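Family > Play > Toy Kitchens

April 2024
By the Play Pages desk

I grew up with a toy cooker made from a cardboard box, with four saucers drawn round in felt tip for the rings, and I loved it until the bottom fell out. So I came to the grown-up world of toy kitchens rather late, and with some catching up to do. They've got so smart! When I put the word out that I was writing about them, I heard from households in Stellinthorpe and well beyond, and nearly everyone began with the tiles.

It's the white brick-pattern tiles with the grey lines, the same ones half the country has put up in the real kitchen. Add a white worktop, a dark sink with a swan-necked tap and a glossy black hob, and you've got a room I'd happily move into if I were 2 feet tall.
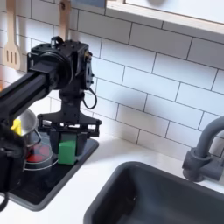

Gittins wrote to say that the looks are all very well, but what matters is whether there's a clear bit of worktop between the hob and the sink, as that's where all the cooking gets done in their house. The pot gets filled there, argued over and emptied out again, and the sink is mostly used for storing bricks.

I think that's right, you know. I spent a wet afternoon last August on the floor of a friend's playroom being served soup (44 helpings by the host's reckoning, and I was made to finish every one), and hardly anything went near the pretend oven. It was all pot, spoon, worktop, pot. The plastic croissants sat in their basket and were ignored. Green blocks were peas, or sometimes a cake, and a sock did very well as a fish.
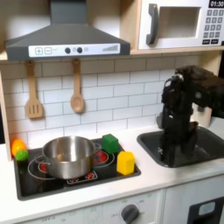

My own weakness is for the extras, and I'd spend the whole budget on them given half a chance. A proper metal pot makes a gorgeous racket, for a start, and it'll outlive the kitchen and end up in the sandpit. I like utensils that hang up, too. A wooden spoon and a slotted spatula dangling under the cooker hood look the part, and they give small cooks somewhere to put things back (in theory!). Then there are the bits you can only stare at, like a microwave reading 01:30, exactly long enough for beans in my house, or a hood with signal bars printed on it as if it might ring you when the sprouts are done.

If you're buying second-hand, take a tape measure and check the height of the worktop against the child. My neighbours' Bramby, as their kitchen is known after the shop it came from, was outgrown in 12 months and is now a potting bench by the back door, with seed trays on the hob and a trowel in the sink.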